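**Teuber service kit for hand-held grippers, after 600 hours of use**

I look after one gripper, and I've become unreasonably fond of the box of parts that keeps it going. Teuber sells the kit as a refill: pivot screws, grip pads, a driver, a tube of grease and a folded card with the torque settings. I bought mine in December when the jaws started to feel sloppy.

The driver is the star! It seats properly in the screw heads, and the short handle means I can get at both pivots without taking the arms off. Before this I was using an old bit from Jultham that slipped every second turn. A full service now takes me about 24 minutes, pads included, and most of that is wiping out lint. Clothes are murder on a linkage – black fleece especially.
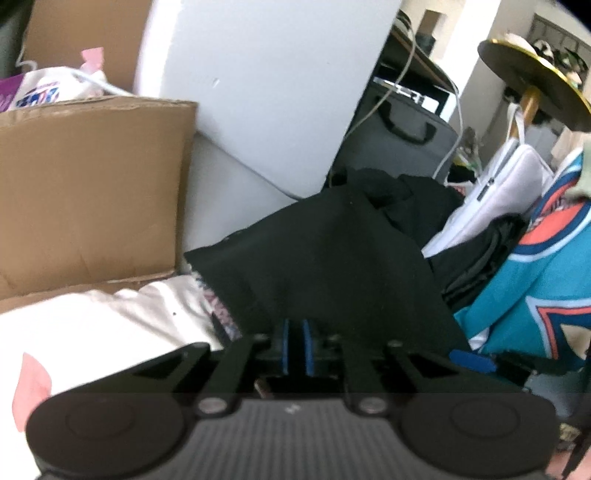
The pads come in sets of 8, and they're a touch softer than the ones I had from Bokmont. They grab thin cotton much better and wear down sooner. I rub them with a damp cloth at the end of the day and swap them in pairs, left and right together, or the jaws close crooked.

Theda Hamann talked me into trying the grease on the pivots too. Use a tiny dab. I overdid it the first time and spent an evening picking fuzz out of both arms.

Two grumbles. The torque card is printed in gray on gray, and the lid pops open if you carry the kit on its side. Knut Petersen keeps his shut with a rubber band, so I've done the same.

Reorder number for the pads alone is 1821. I already have a second set in the drawer.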